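홈 | 선거 | 앱·도구 | 책 | 방명록 | 검색

개표 방송 대신 켜 두는 앱, Koken 한 달 써 본 후기

2022-07-14

저는 개표를 좋아합니다. 정치를 좋아하냐고 물으면 좀 애매한데 개표는 확실히 좋아해요. 숫자가 조금씩 올라가고, 앞서던 사람이 뒤집히고, 늦게 열리는 투표소가 어디인지 따지는 그 시간이 좋습니다. 그래서 방송사 화면만으로는 늘 아쉬웠어요. 보고 싶은 동네는 자막으로 휙 지나가고, 한참 기다려야 다시 돌아오고, 그 사이에 패널들이 했던 얘기를 또 하고 있고(다들 아시죠?).

그러다 알게 된 게 Koken입니다. Kallwood라는 작은 회사에서 만든 개표 추적 앱이고, 관심 선거구를 등록해 두면 발표되는 집계를 투표소별로 정리해서 보여 줍니다. 무료로 7일 써 보고 그다음부터 월 2,000원이에요. 커피 반 잔 값이라 별생각 없이 결제했는데 한 달쯤 쓰고 나니 할 말이 꽤 쌓였습니다.

일단 설치는 쉽습니다. 메일 주소 넣고, 나라 고르고, 선거구 고르면 끝. 가입할 때 지지 정당 같은 걸 묻지 않아서 그 점이 아주 마음에 들었어요. 비슷한 앱 하나는 첫 화면부터 성향 테스트를 시키길래 바로 지웠거든요. 다만 선거구 검색이 조금 답답합니다. 행정구역 이름이 바뀐 곳은 옛날 이름으로 찾으면 안 나오고, 띄어쓰기를 하나만 잘못해도 결과 없음이 떠요. 저는 이걸로 첫날 저녁을 꽤 날렸습니다.

제대로 써 본 건 Condton 시의회 보궐선거 때였습니다. 우리나라 선거도 아닌데 왜 보냐고 하시면 할 말은 없지만, 의석 하나에 시의회 다수당이 걸려 있어서 밤새 볼 만한 판이었어요. 특히 Anozie 구역이 재미있었습니다. 원래 현직 쪽 텃밭이라고들 했는데 투표율이 낮게 나오면서 분위기가 묘해졌고, 초반 집계에서는 도전자가 앞서 나갔습니다.

이때 앱의 '남은 표' 화면이 진짜 제 몫을 했습니다. 아직 안 열린 투표소를 지도에 회색으로 깔아 주고, 지난 선거에서 그 투표소가 어느 쪽으로 기울었는지 얇은 테두리 색으로 표시해 줘요. 그러니까 지금 누가 앞서는지보다 앞으로 어디가 열리는지를 보게 되더라고요. 도전자가 앞서는데도 남은 회색이 죄다 현직 쪽 동네라서, 아 이건 뒤집히겠구나 하고 혼자 중얼거렸습니다. 최종 표차는 3,907표, 현직 쪽 승리. 방송만 봤으면 막판 역전극이라고 놀랐을 텐데 저는 꽤 일찍 마음의 준비를 하고 있었네요!

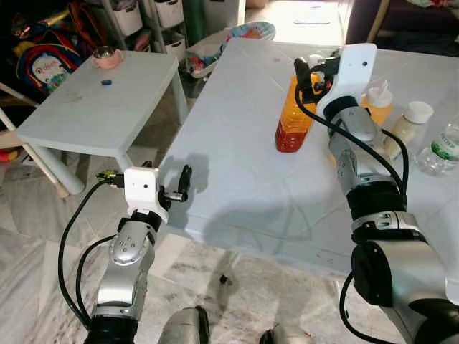
앱·도구 > 써 본 것들

다음은 알림 얘기입니다. Koken에는 알림이 세 종류 있어요. 집계가 갱신될 때, 순위가 바뀔 때, 당락이 확정될 때. 처음엔 욕심내서 전부 켰다가 새벽 내내 휴대폰이 울려서 결국 순위 변동만 남겨 뒀습니다. 접전 지역은 그것만 켜도 꽤 자주 울리니까 옆에서 누가 자고 있다면 진동도 꺼 두세요. 표차가 얼마 이하로 줄면 알려 달라고 기준을 직접 넣을 수도 있는데, 저는 300표로 해 놓고 씁니다. 이 정도면 재검표 얘기가 슬슬 나올 만한 간격이라 긴장감이 딱 좋아요.

집계 속도는 중간쯤이라고 해야겠습니다. 방송보다 빠를 때도 있고 한참 늦을 때도 있어요. 회사 설명으로는 선거 관리 기관이 공개하는 자료를 그대로 받아 온다고 하니 기관이 늦게 올리면 앱도 늦을 수밖에 없겠죠. 그건 이해합니다. 그런데 마지막 갱신 시각이 화면 맨 아래에 너무 작은 회색 글씨로 적혀 있어요. 이건 고쳐 줬으면 합니다. 저는 Condton 개표 때 한동안 멈춘 숫자를 보면서 개표가 중단된 줄 알고 뉴스를 뒤졌습니다. 새로 고침을 누르니까 후루룩 올라가더라고요.

그래프는 예쁩니다. 선이 가늘고 색도 과하지 않고, 후보가 많은 선거에서도 군소 후보를 '기타'로 묶어 버리지 않아서 좋았어요. 저는 득표율이 아주 낮은 후보들까지 다 보는 편이거든요. 무소속으로 나와서 어느 동네에서만 유난히 표를 받은 사람이 있으면 그 이유를 찾아보다가 밤을 새웁니다. 표를 누르면 투표소별로 쫙 펼쳐지고, 옆으로 밀면 직전 선거와 비교가 되고요. 선거구 경계가 바뀐 곳은 비교 버튼이 아예 안 눌리게 해 놨던데 억지로 숫자를 맞춰 보여 주는 것보다 이쪽이 훨씬 믿음이 갑니다.

아쉬운 건 당선 예측 기능입니다. 화면 위쪽에 '유력' 딱지가 붙는데 어떤 계산으로 붙는지 설명이 거의 없어요. 도움말에 들어가 봐도 과거 자료와 현재 추세를 반영한다는 한 줄이 전부입니다. Anozie에서도 초반에 도전자 쪽에 유력이 붙었다가 슬그머니 사라졌어요. 틀릴 수는 있죠. 개표가 원래 그런 거고. 그래도 붙였다가 뗐으면 뗐다는 기록이 남아야 하지 않나 싶습니다. 지금은 설정에서 예측 표시를 꺼 두고 씁니다. 끄는 스위치가 있는 건 다행이에요.

메모 기능은 기대 안 했는데 잘 쓰고 있습니다. 선거구마다 짧은 메모를 달 수 있고, 나중에 시간순으로 모아 볼 수 있어요. 저는 개표 전에 제 나름의 예상을 적어 놓고 끝나면 맞춰 봅니다(승률은 묻지 말아 주세요). 다만 메모를 파일로 내보내는 기능이 없어서 블로그에 옮기려면 하나하나 복사해야 합니다. 집계표는 내보내기가 되면서 메모는 왜 안 되는지 모르겠어요. 문의를 넣었더니 9월 업데이트 때 검토하겠다는 답이 왔습니다. 답장은 빨랐어요. 검토라는 말을 어디까지 믿어야 할지는 두고 봐야겠지만요.

배터리는 많이 먹습니다. 지도를 계속 띄워 놓으면 충전기를 꽂고도 숫자가 천천히 내려가는 수준이라, 밤샘용으로 쓰실 분은 태블릿을 추천해요. 큰 화면에서는 지도와 표가 나란히 나와서 보기도 훨씬 편합니다. 컴퓨터용 웹 화면도 있긴 한데 솔직히 만들다 만 느낌입니다. 글자 크기 조절이 안 되고 지도를 확대하면 동네 이름이 서로 겹쳐요. 글자 큰 걸 선호하는 부모님께는 보여 드리다가 포기했습니다.

국내 선거 자료는 지방선거까지 들어 있습니다. 구의원 선거까지 투표소 단위로 볼 수 있어서 제가 사는 동네를 한참 들여다봤네요. 늘 다니던 길 하나를 사이에 두고 결과가 그렇게 다를 줄은 몰랐어요. 교육감 쪽은 빠진 회차가 좀 있고, 재보궐은 채워 넣는 중이라고 공지에 적혀 있습니다. 해외 자료는 나라마다 차이가 큽니다. Condton처럼 잘 정리된 곳이 있는가 하면, 최종 득표수만 덜렁 올라와 있는 곳도 많아요. 특정 나라를 보려고 결제하실 거면 무료 기간에 그 나라부터 꼭 열어 보세요.

결제는 앱 안에서 바로 되고 해지도 같은 화면에서 됩니다. 시험 삼아 해지를 눌러 봤는데 붙잡는 팝업이 한 번 뜨고 끝이었어요. 남은 기간까지는 그대로 쓸 수 있고, 다시 결제하니 등록해 둔 선거구와 메모도 다 살아 있었습니다. 선거가 없는 달에는 끊어 두고 있는 달에만 결제해도 되겠더라고요. 저는 심심할 때 옛날 선거 뒤져 보는 재미가 있어서 그냥 두고 있지만 보통은 그렇게까지 안 하실 테니까요.

별점은 다섯 개 만점에 네 개 줍니다. 하나는 갱신 시각 글씨 크기랑 예측 딱지 때문에 뺐어요. 결과만 알면 되는 분은 포털 화면으로 충분하고, 저처럼 남은 투표소 세는 재미로 밤을 새우는 분이면 무료 기간이라도 한번 써 보세요. 시작은 개표가 있는 날에 맞추시고요. 저는 아무 선거도 없는 주에 가입해서 무료 기간을 텅 빈 지도만 보면서 다 썼습니다.

혹시 Koken에서 선거구 여러 개를 한 화면에 묶어 보는 방법 아시는 분 계시면 댓글 부탁드려요. 도움말에는 된다고 적혀 있는데 저는 아직 그 버튼을 못 찾았습니다.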